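Moving a Household in Cardboard

19/07/2022

We have been in the new apartment for 40 days and I finally broke down the last box this morning. I said I would write up how the move went, mostly so I have it to look at the next time, and partly for my cousin Impi, who is moving in August and keeps sending me messages about tape.

The old place was on the third floor in Gembridge, no elevator. The new one is on the second floor, with an elevator that holds two people and a chair. The distance between them is 7 miles. I had thought a short move would be an easy move. The driving took no time, and everything else took as long as it would have if we had gone across the country.

Getting the boxes

I bought 63 boxes. I know the number because it's on the receipt, and the receipt is on the fridge because I meant to return the ones we didn't use. We used all of them and then started on grocery bags.

The boxes came in three sizes from Lehtinen, the packaging place behind the bus depot. They sell to the public if you go to the side door before noon. The small size is the one to get. I bought too many of the large ones since they cost only a little more, and a large box filled with anything except bedding is a mistake. We had one with winter coats on the bottom and cookbooks on top, and it took two of us to get it down the stairs, stopping at every landing.

Used boxes are fine too. My neighbor Jouko Rissanen had moved in the spring and gave me his, flattened and tied with string. A few had gone soft at the corners. I put pillows and lampshades in those. What I would check on a used box is the bottom flaps. If the crease has been folded both ways a lot, the flap hangs loose and tape doesn't hold it well.

Tape

Impi, here is your answer. Buy the better tape. I started with a six-pack of the cheap clear kind and it split lengthwise every time I tore it, so I spent half of the first evening picking at the roll with a fingernail. I went back for two rolls of the brown kind, which is called Clornix, and used it for everything after that.

One strip along the bottom seam is enough for clothes. For books and dishes I did two strips along the seam and one across. Don't fold the four flaps over and under each other to save tape. It looks closed and it feels closed and then the bottom opens on the stairs. We lost a sugar bowl and a jar of buttons that way, and I am still finding buttons in my shoes.

What order to pack in

I packed the books first, then the closet, then the good dishes, then everything in the hall cupboard. That part went well. It was over two weeks of evenings and I wasn't in a hurry.

The kitchen should have been started sooner. I kept thinking we needed all of it. We ate from two plates and one pot for the last four days and it was fine, so we could have eaten from two plates and one pot for the last ten. The kitchen took more boxes than any other room and I did most of it after eleven at night, when I stopped wrapping things properly.

The bathroom took half an hour. I had set aside a whole evening for it.

The desk was the worst. Every drawer had things that weren't trash and didn't belong with anything: a key, a warranty for a toaster, batteries of unknown age, foreign coins. I ended up tipping each drawer into its own small box and writing the drawer on it — top left, top right and so on. It was lazy, and it worked better than anything else I did. At the other end I tipped them back in.

Labels

I wrote on the tops of the boxes for the first few days. Then I stacked them and couldn't read anything. After that I wrote on two sides, room first in large letters and contents under it.

The room matters more than the contents. The people carrying don't care what's inside. They want to know which door to go through. We taped a sheet of paper with the room name on each door in the new apartment and that saved a lot of shouting.

I also wrote OPEN FIRST on some boxes. By the end there were nine boxes marked OPEN FIRST, and they were not on top. If I did it again I would have one, and I would carry it in the car with me. It would have:

Toilet paper
Soap and one towel each
The kettle, two mugs, coffee
Phone chargers
A box cutter
Sheets for the bed
A lamp
Something to eat that doesn't need cooking

The box cutter was packed in the toolbox, and the toolbox was in a taped box. I opened that one with a house key.

The day itself

We rented a van from Dremus. It cost $183 for the day including the insurance, plus gas. They also charge if you bring it back without sweeping it, so bring a broom. I had packed the broom.

We picked it up at eight and gave it back just before closing. Two trips. Heavy boxes went against the front wall of the cargo area, furniture along the sides, and light boxes on top. The mattress went in last and came out first, and as soon as it was in the bedroom we made the bed. I recommend this more than anything else on this page. By nine that night I couldn't have found a pillowcase.

It rained for an hour in the afternoon. We laid old sheets down in the hallway and kept going. Two boxes got damp on the bottom and I moved those to the counter and emptied them right away.

Jouko came over to help with the sofa. It didn't go through the apartment door with the legs on. We took the legs off in the hallway, put the screws in a cup, and somebody drank out of the cup later. No screws were swallowed.

Unpacking

I had a plan to unpack one room at a time. That lasted a day. The thing you want is always in a different room's box, and once it's open you may as well empty it.

What worked better was doing a few boxes every evening and breaking each one down as soon as it was empty. If you leave empty boxes standing around with their flaps up, they collect wrapping paper and then small things you put down for a second. I found my reading glasses in one that was already on its way out the door. Now I look inside and run a hand along the bottom before I flatten anything.
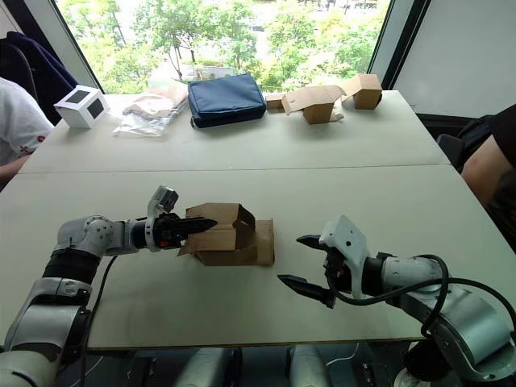
Getting rid of the boxes

Our building has one paper recycling bin for the whole stairway. It was full after my first armload, and I felt bad about it because we hadn't met anyone yet. There is a bigger container by the supermarket that takes cardboard, so I started walking over with a stack under each arm after dinner.

To break a box down, slit the tape on the bottom, push the sides so it folds over, and press along the edges with your foot. Take the tape off if it comes off easily. I asked at the recycling point and was told a bit of tape is all right but wet or greasy cardboard should go in the regular trash. Rules are probably different where you are.

I kept twelve of the small boxes in good condition. They're flat behind the wardrobe. Impi has asked for all of them, and she can have ten.

What I would do differently

Start the kitchen a week sooner.

Throw out more before packing. I carried a bread machine down three floors and up two, and last week I gave it away. The same goes for a bag of curtain rings that don't fit any rod we own.

Measure the sofa and the door.

Take a picture of the back of the stereo before unplugging it. It took me two evenings to get sound out of both speakers, and I think the left and right are still swapped.

Change the address with the bank earlier. One letter went to the old place and the new tenant was nice enough to call, but I wouldn't count on that.

Eat lunch. We skipped it to save time, and at three o'clock we had an argument about a bookcase that didn't need to happen. The bookcase went on the wall by the window in the end. It's a little crooked because the floor is, and I've put folded cardboard under one corner.

There are still pictures to hang and the hall light doesn't work. The landlord says he'll send someone. I'll write about the balcony when there is something growing on it.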